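Road Runoff and Verge Soil: Project Report
Shanthi Rathnayake
December 5, 2025

Method

I wanted to know if soil next to a road drains more slowly than soil farther back. In September I took samples at 3 distances from the pavement on the Gatbridge road, with 4 samples at each distance. Each one was dried, sieved and weighed out to 100 grams. I then poured water through it and timed how long the water took to stop dripping.

Road edges differ a lot, and the edge decides where rain can leave the pavement.

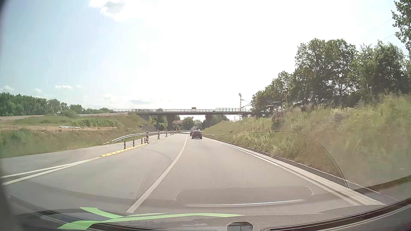
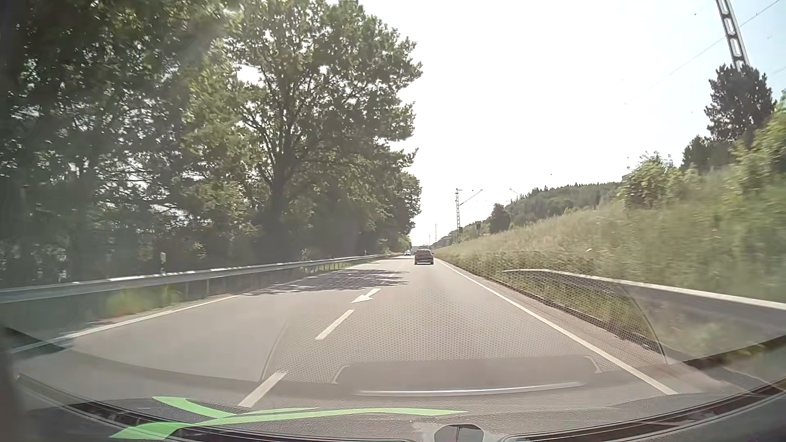
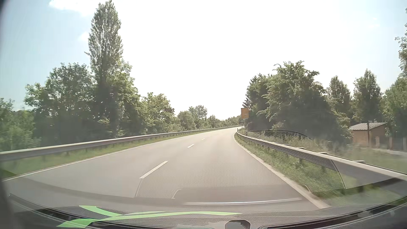

I recorded the slope of the ground at every sampling point, as water runs off a steep bank before it can soak in. One sample had a large root in it and had to be taken again.

Results

The samples closest to the pavement drained slowest. They were also the palest and had the least humus. The longest time was 886 seconds. The samples from farthest back smelled like garden soil and broke apart easily by hand.

Problems

My sieve was too coarse, so small gravel stayed in some samples. I would use a finer one next time and also test for salt.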